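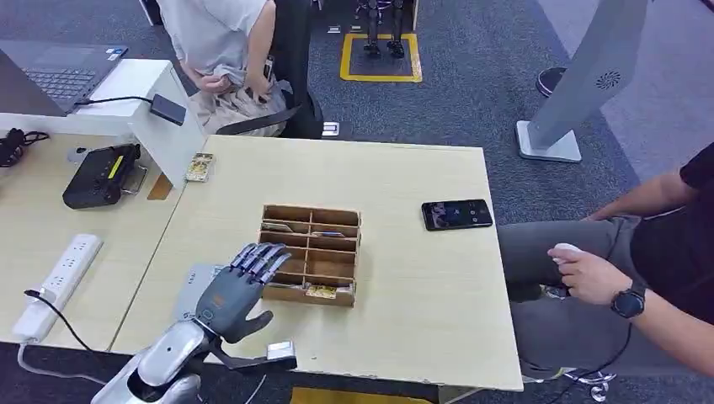

Le casier sur la table de tri, avec une carte jaune dans la case du bas à droite.

Dolora – relevé du classement des cartes

LISEZMOI, version 3

Contenu du dépôt

Dolora est le relevé du rangement de nos cartes à jouer, cartes illustrées et fiches diverses, tel qu'il se pratique à l'atelier Trultonberg. Il comprend 200 fiches, une par carte suivie, et un journal des déplacements tenu avec une rigueur variable selon l'heure. Le tout tient dans trois fichiers texte et un casier en bois.

Le nom vient d'un jeu auquel plus personne à l'atelier ne sait jouer. La règle a disparu pendant un déménagement, les cartes sont restées.

Fichiers

cartes.csv : identifiant, famille, couleur dominante, état, case attribuée.
journal.csv : identifiant, case de départ, case d'arrivée, initiales, remarque libre.
cases.txt : la signification de chaque case du casier, avec les ratures retranscrites.

L'encodage est en UTF-8 et le séparateur est le point-virgule. Bushra Satti a défendu la tabulation jusqu'au bout, et on trouve encore quelques tabulations dans la colonne des remarques.

Le casier

Boîte ouverte sur le dessus, en contreplaqué mince, avec une cloison au milieu et des lattes en travers. Les cases sont étroites : une carte y tient debout, un paquet entier n'y entre pas, et quiconque tente l'expérience est prié de remettre la latte en place ensuite.

Une case se désigne par sa colonne (G ou D) puis son rang en partant du haut. On lit le casier depuis le côté où l'on s'assoit. Cette phrase a l'air superflue. Elle figure dans le fichier depuis qu'Ehsan Rind a rempli soixante lignes du journal depuis l'autre côté de la table. Les lignes en question portent la mention « miroir » et ont été converties ; l'original est conservé dans la colonne des remarques, par égard pour l'auteur.

Les cartes jaunes à motif vont en bas à droite. Les fiches minces et les papiers vont dans les cases hautes. Entre les deux règne la catégorie « autres », qui est la plus fournie et la moins bien définie.

La table

Table claire, bord un peu usé à l'avant et à droite. Poser le casier vers le milieu. Les paquets non ouverts attendent au fond, près du coin. Un téléphone sur la table n'est pas une carte, quoi qu'en dise la ligne 117 du journal.

Procédure

1. Sortir les cartes du paquet et noter l'identifiant avant de toucher au casier.
2. Ranger une carte à la fois.
3. Écrire la ligne du journal tout de suite. « Tout à l'heure » est une valeur refusée par le script de contrôle, qui l'a pourtant rencontrée.
4. En cas de doute sur la famille, mettre « autres » et un point d'interrogation. Tolera Belay relit les points d'interrogation en fin d'après-midi et en ajoute généralement.
5. Vider le casier avant la série suivante, cases du haut comprises.

Le sol

Le ruban délimite la zone où l'on cherche les cartes tombées. Tout ce qui se retrouve à l'intérieur est réputé « tombé » et retourne dans la pile de départ. À l'extérieur, la carte est « perdue » et reçoit le code P, même si on la voit très bien. Sugeng Govindasamy a proposé un troisième code pour les cartes posées à cheval sur le ruban. La discussion dure depuis novembre.
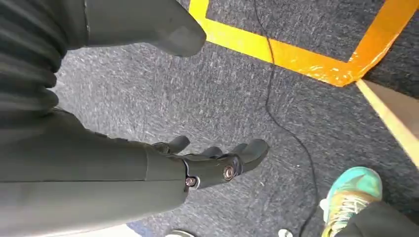 Un angle du ruban jaune orangé sur la moquette.

La moquette est grise et mouchetée, blanc, gris clair, gris bleuté : une carte pâle tombée face contre terre peut y vivre longtemps. Chercher à la main, en partant de l'angle du ruban et en allant vers la table. Recoller le ruban s'il se soulève, au même endroit, sans profiter de l'occasion pour agrandir la zone.

Limites connues

Les couleurs ont été saisies par plusieurs personnes. « Ocre », « moutarde » et « jaune sale » désignent très probablement la même chose. La colonne « état » va de « neuf » à « Rukhsana », ce dernier terme signalant une carte que Rukhsana Khattak juge encore utilisable et que les autres auraient jetée.

Le journal ne donne pas la durée des déplacements. On y trouve le matin ou l'après-midi, parfois « après le café ».

Quelques cartes du jeu Fendus partagent leur identifiant avec celles du jeu Memon. Il faut croiser avec la famille. Une renumérotation est prévue, elle l'était déjà dans la version 2.

Contributions

Envoyer les corrections à Bushra, une par message, avec le numéro de ligne. Les propositions de nouvelles catégories sont lues avec attention et rangées dans « autres ».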